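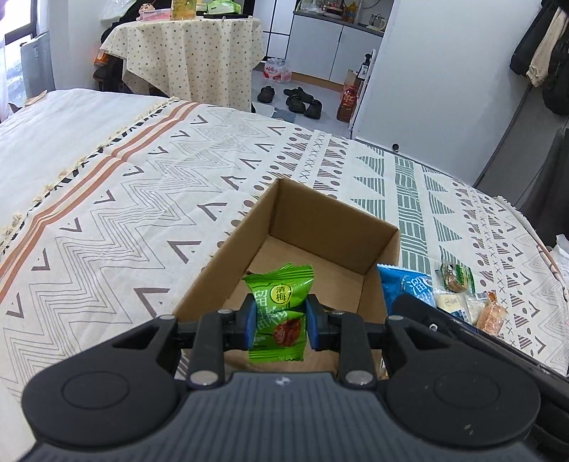 Preserved plum packet between the fingertip pads, over the open box.

Siham Sabbagh
2021-02-04

Writing up the rules we use for hand-held gripper recording at home, as people keep asking me for the doc and the doc is a mess. Snack packing is the task I'll use. Thread.

Rule one is about the grasp. Both pads on the item before you lift. If only one pad is on it and you're dragging, open up and start over. A drag that ends in the box still gets marked as a bad grasp on our sheet.

Soft packets are the hard case. The part you can see is mostly air and the food is down in one half. Pinch near the food and the packet stays put. Pinch the empty end and it swings.

Don't squeeze harder than you need to. If the item is crushed at the end of the episode, the episode is out, even when everything else about it was fine. We argued about this one for most of May and I was on the losing side. I've come around.

Rule two: one item per lift. If two wrappers come up together, put both down and note it. Please don't shake one off over the box.

Rule three: the box stays where it was when you pressed record. No nudging it with your other hand. If it has to move, stop, move it, and start a new episode.

On surfaces. We allow beds, tables, floors, counters. A patterned bedspread is fine. I used to ask people to lay down a plain sheet and I dropped that, it made every home look like the same home. What I do ask is that the surface is the same at the start and the end of an episode.

Same goes for the room. Leave your jacket on the chair. Leave the shoes and the water bottles. The only tidying I require is anything private: mail, pill bottles, family photos, screens. Look past the task area too, because the wide view takes in a lot more of the room than you think.

Other people in the home have to agree before you record, and they have to agree again if they're going to walk through. A yes from last month doesn't count. Written is better. I keep mine in a folder with the session number on it.

Labels. If the printing on the packet is in Chinese, write the name in Chinese. Add a translation in the second field if you can. Don't write "green snack" because you were in a hurry. I went back through 3915 entries at Prernel and 311 of them had a color where the name should be. Fixing those took longer than the recording did.

Reused packaging is allowed, opened packaging isn't, unless the task says so. Crumbs get into the finger linkage. Ask me how I spent my evening.

Before each session: wipe the pads, check the screw caps by hand, open and close the fingers a few times and watch that they meet evenly. Pads get swapped after 80 sessions or at the first tear. Write the swap in the log. Chukwu wants that changed to a straight time limit and we haven't settled it.

Failed lifts stay in. This is the rule people break most. You drop something, you feel silly, you delete the file. Keep it and tick the "drop" box. Flendard deleted theirs early on and ended up with a set where nothing ever slips, and they couldn't use it for grading.

Breaks: ten minutes off for every forty on. Your wrist goes before you notice, and late-session episodes are sloppier. I can usually pick them out from the finger motion alone.

Session 1854 is the one I send to new people if they want to see all of this in practice. It has two drops in it and a note about each.

Still open: whether clear wrappers need their own category. Pudent splits them out, we don't – yet. If you record at home and have a view on it, reply with what you do and I'll add it to the next version.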